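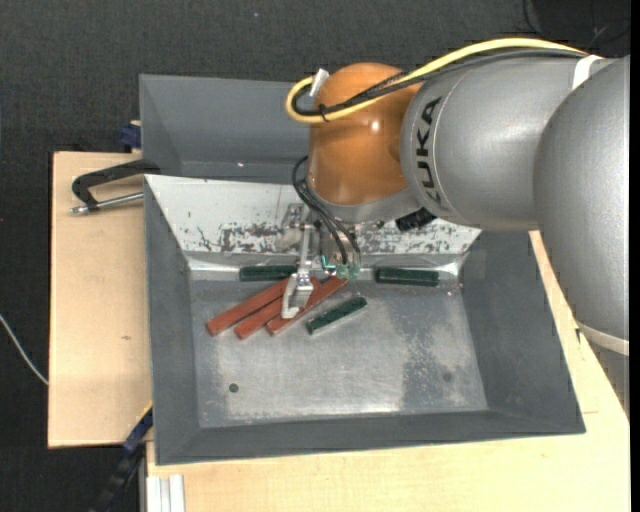 Seite 49

6 Das Schwerlastregal Trarkier aufstellen und einräumen

Wenn Sie bis zu diesem Kapitel gekommen sind, stehen die Rahmen fertig verschraubt an der Wand, und der mühsamere Teil liegt hinter Ihnen. Jetzt kommen die Böden, die Wandbefestigung und zum Schluss das Einräumen, auf das sich erfahrungsgemäß alle am meisten freuen. Nehmen Sie sich trotzdem einen ganzen Nachmittag Zeit und bitten Sie jemanden dazu. Zu zweit geht es leichter, und eine Person kann den Boden halten, während die andere die Haken einhängt.

6.1 Was Sie bereitlegen

Den Gummihammer aus dem Zubehörbeutel, eine Wasserwaage (je länger, desto besser), den Sechskantschlüssel, einen weichen Bleistift und die Beutel B und D. Beutel C bleibt noch zu, der gehört zur Eckerweiterung und sorgt sonst nur für Verwirrung, weil die Schrauben denen aus B zum Verwechseln ähnlich sehen.

6.2 Böden einhängen

1. Stellen Sie fest, welche Höhe der unterste Boden haben soll. Ab Werk empfehlen wir 100 mm über dem Fußboden, dann kommt man mit dem Besen noch gut darunter durch.

2. Markieren Sie die gewählte Lochreihe an allen vier Pfosten mit dem Bleistift. Zählen Sie dabei immer von unten, auch wenn es von oben bequemer wäre: Die oberste Lochreihe ist bei den vorderen Pfosten versetzt.

3. Hängen Sie zuerst die langen Träger ein, dann die kurzen. Die Haken zeigen nach unten und müssen mit einem deutlichen Klacken einrasten. Hören Sie nichts, helfen Sie mit dem Gummihammer nach, lieber mit mehreren leichten Schlägen als mit einem kräftigen.

4. Legen Sie den Boden von vorn schräg ein und lassen Sie ihn hinten zuerst herunter.

5. Prüfen Sie mit der Wasserwaage längs und quer. Kleine Unterschiede gleichen Sie über die Stellfüße aus.

6. Wiederholen Sie die Schritte für die übrigen Böden. Zwischen zwei Böden sollten mindestens 350 mm frei bleiben, wenn Sie mit unseren Kästen der Reihe Kisness arbeiten möchten.

Achtung: Greifen Sie beim Einhängen nie zwischen Träger und Pfosten! Tragen Sie feste Handschuhe, auch wenn Sie nur schnell etwas nachrücken wollen.

6.3 An der Wand sichern

1. Halten Sie den Wandwinkel an den obersten Träger und zeichnen Sie die Bohrlöcher an.

2. Suchen Sie die Wand mit einem Leitungssucher ab. In Altbauten verlaufen Leitungen gern einmal dort, wo man sie nicht vermutet, also bitte großzügig suchen.

3. Bohren Sie, setzen Sie die Dübel und ziehen Sie die Schrauben zunächst nur handfest an. Erst wenn beide Winkel sitzen, wird endgültig festgezogen.

Hinweis: Die beiliegenden Dübel eignen sich für Beton und Vollziegel. Für Gipskarton und Lochziegel brauchen Sie passende Dübel aus dem Fachhandel. Lassen Sie sich dort ruhig beraten und nehmen Sie diese Seite mit.

6.4 Einräumen

Räumen Sie von unten nach oben ein. Schweres Material wie Metallstäbe, Rohre und gefüllte Metallkästen kommt auf die beiden unteren Böden, Leichtes und Sperriges nach oben. Ein Boden trägt 68 kg bei gleichmäßig verteilter Last, der Kasten selbst zählt natürlich mit.

Bei Stangen und kurzen Zuschnitten hat es sich bewährt, gleichfarbige Stücke in einem Kasten zusammenzulegen und verschiedene Farben darin nebeneinander, so findet man das Gesuchte auch noch nach Monaten auf einen Blick. Taha Kettani aus unserer Anwendungsberatung beklebt zusätzlich die Stirnseite jedes Kastens mit einem Papierstreifen und schreibt mit Bleistift darauf, damit er später radieren kann. Wir haben das in unserem Lager in Espinoza übernommen und möchten es nicht mehr missen.

Achtung: Ziehen Sie immer nur einen gefüllten Kasten auf einmal heraus, und stellen Sie sich nicht auf die Böden, auch nicht auf den untersten.

6.5 Nach vier Wochen

Neue Träger setzen sich unter Last ein wenig. Nehmen Sie nach vier Wochen noch einmal die Wasserwaage zur Hand und ziehen Sie die Schrauben der Wandwinkel nach. Danach genügt eine Kontrolle im Jahr, am besten im Mai, wenn ohnehin aufgeräumt wird.

Wackelt es trotzdem, sitzt meistens ein Stellfuß nicht auf. Drehen Sie ihn von Hand heraus, bis er den Boden berührt, und dann noch eine halbe Umdrehung weiter. Bleibt das Wackeln, schreiben Sie bitte an den Kundendienst von Proltum, zu Händen von Niloufar Mazandarani, und legen Sie ein Foto der betroffenen Ecke und die Nummer vom Typenschild bei (innen am linken hinteren Pfosten).

Weiter mit Kapitel 7: Eckerweiterung, Beutel C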